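Folding Day at the Pirton Street Hall

Hello again, and welcome to the clothes page. If you've come from the newsletter you'll know most of this already, so feel free to skip down. For everyone else: twice a year we run a clothing swap out of the old Sutherland building on Pirton Street, and before every swap there's a folding day. I put up a gallery page each time, and each time I promise to keep the writing short. You can judge how that's going.

The autumn swap brought in roughly 300 pieces, mostly T-shirts and kids' stuff, with a few jumpers that people were obviously holding back until the weather turned. All of it gets washed at home before it comes to us, then checked for holes and dodgy zips, then folded and sorted by size. The folding is my favourite bit. I know that's a minority opinion!

My method, for anyone who asked at the door, is the long strip. You lay the thing out, bring one side over to the other so you've got a long rectangle, give it a decent pull from both ends and then fold it down into thirds. I learnt it from Gisela Sauerland, who ran the linen room at a guesthouse in Vandell for 20 years and can do a fitted sheet without swearing. I can't. Mine go in the basket in a ball and we don't discuss it.

A dark table is a good thing to fold on, by the way, as you can see every bit of lint and every crooked edge against it. Pale colours especially. We used to fold on a floral tablecloth and I'm sure half the wonky piles were the tablecloth's fault.
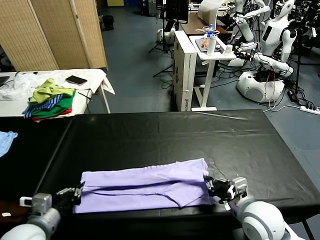 Do you iron things before you fold them?

Only shirts with collars, and only if they look truly sad. A good pull along the length takes care of most of the creasing in a T-shirt, and whoever takes it home is going to wash it again anyway.

The lavender one at the long strip stage, folded lengthwise and pulled out straight between both ends. It's still a bit wrinkled, and there's a flap near the middle that wants to hang down. I do love that colour – if it had been my size it might never have reached the rack.

The stack on the white table at the back is a cheerful one. Yellow-green on top, then blue and white stripes, then bright green, with a bit of red peeking out at the bottom. The stripes are hanging over the front edge, so I'd call that a resting pile and not a finished one.

And the little heap of light blue at the far left of the black table. There's always one.

A few notes from the day, while I remember them.

Size stickers go on the outside of the fold, bottom right. Tyson Campbell has been putting his on the bottom left since October and I've given up. If you're hunting for a medium, check both corners.

Stripes and prints go on top of plain colours where we can manage it. People flick through a pile from the top, and a plain navy tee will put them off before they get to the good stuff underneath.

Jumpers get folded flat and never hung. We lost a gorgeous grey one to a coat hanger a couple of swaps ago (shoulders like a bat) and I'm still cross.

Anything with a stain that won't shift goes in the rag bag, which gets picked up by the fellows at Jultora Cycles. They're always after old cotton, so don't feel guilty about putting things in there.

We could do with more bags, the sturdy kind with flat bottoms. The thin ones are fine for carrying things in, but a stack of folded clothes goes sideways the minute you pick it up, and then you're back at the table doing the whole lot over.

The swap itself opens at 3 in the afternoon and there's a limit of 30 pieces each, which is very generous if you ask me, but families with four kids tell me otherwise. Bring what you can, take what you'll wear. The kettle will be on, and the bikkies are in the tin with the horse on it.

Page updated March 28, 2023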